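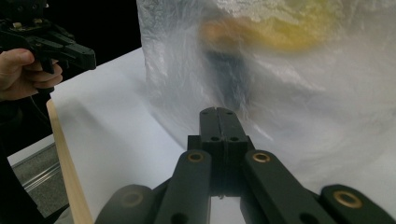
Rokero Student Automation Club
Minutes of the project meeting, 2023-03-02

1. Opening and previous minutes

The meeting opened with a quorum present. The previous minutes were accepted with one correction: the practice block is to be listed under the Drorkach project, not under general shop hours.

2. Status of the bag-handling task

The Drorkach group reported on hand-held gripper practice with plastic bags. The bag is on the table with items already inside it, and the operator approaches with the jaws closed. The club now has 104 recorded attempts on file for this task. The target for the July submission remains 2000 attempts across all tasks.

Points raised:

Thin film is harder to work with than the boxes used last semester. The film folds differently each time, and the fold nearest the jaws is often hidden from the operator by the fingertips.

Closed-jaw contact is to be treated as its own stage in the written procedure. At present the procedure goes straight from approach to grasp, and operators have been filling in the missing part in different ways.

Contents seen through the film can mislead the labeling software. The software group asked that bright packaging stay in the mix - removing it would make the set easier than the competition task.

3. Written procedure, revision 4

The draft was read out and amended as follows:

Step 2 now reads "Bring the closed jaws to the bag and stop at first contact."

Step 3 is new: "Hold the position before opening the jaws." The length of the hold was discussed at some length and left to the procedure group.

Step 6, on setting the bag down, was struck out. It duplicated step 8.

The revised procedure applies from the next session. Attempts made under the old wording stay in the set but get a separate tag.
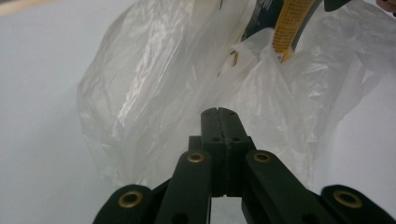
The software group asked whether the new stage should count as a separate attempt in the log. The procedure group replied that it should not, and that a hold followed by a grasp is one attempt with two time marks. The software group accepted this on the condition that both marks are entered during the session and not filled in later.

4. Equipment

Linkage play was discussed. One operator had reported a slight sideways shift at the fingertips. Both hand-held grippers will be checked at the pivots before the next session, and the result entered in the equipment book.

The request for replacement fasteners was approved. The order goes through Vustness under account line 2514. Spare fingertips were left off the order until the pivot check is complete.

5. Competition entry

The entry form for the Mạch student challenge is complete except for the task summary. A one-page draft was circulated. Members asked for two changes: the term "soft object" is to be replaced with "plastic bag" throughout, and the section on future work is to be shortened.

The motion to submit the form once these changes are made was carried. One abstention.

6. Actions

Procedure group: issue revision 4, including the hold time for step 3.
Software group: add the second time mark and the tag for earlier attempts.
Equipment group: pivot check, both grippers. Place the Vustness order.
Entry group: revise the task summary and submit.

7. Other business

A request to move the session start later was deferred to the next meeting. Meeting closed.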